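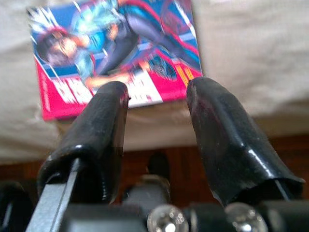 Nobuhle Le Roux wanted to know whether a dropped book means the whole arm is faulty. Great question, and the answer is nearly always no! Start with the finger coating.

Why does the Vogler gripper let go halfway through a lift?
Glossy covers are slippery, and a worn sleeve makes them worse. Ours at Drendstead began slipping after 600 lifts.

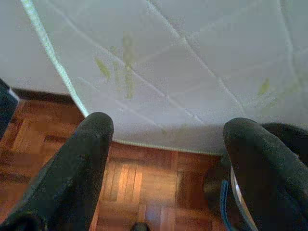
A torn sleeve can also snag on cloth, so check both fingers before each run (it takes a minute, and you get to know your gripper really well).

Can I reach in and grab a falling book?
Please don't! Press stop, wait for both arms to settle, then pick it up.
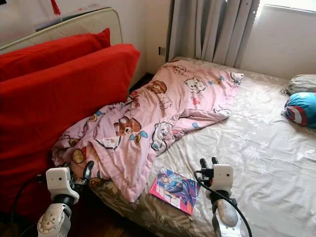
The same goes for straightening a blanket or moving a cushion. Stop first, every time.

What does fault 200 mean?
The fingers closed further than expected, so the book has probably gone. Open them fully and try again. Lizelle Msimang keeps the fault log and loves getting new entries, so send her yours.
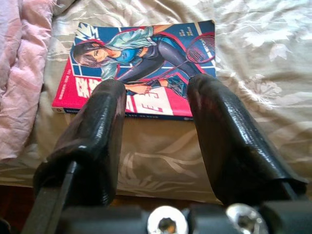
Gripper open over a comic book on the bedspread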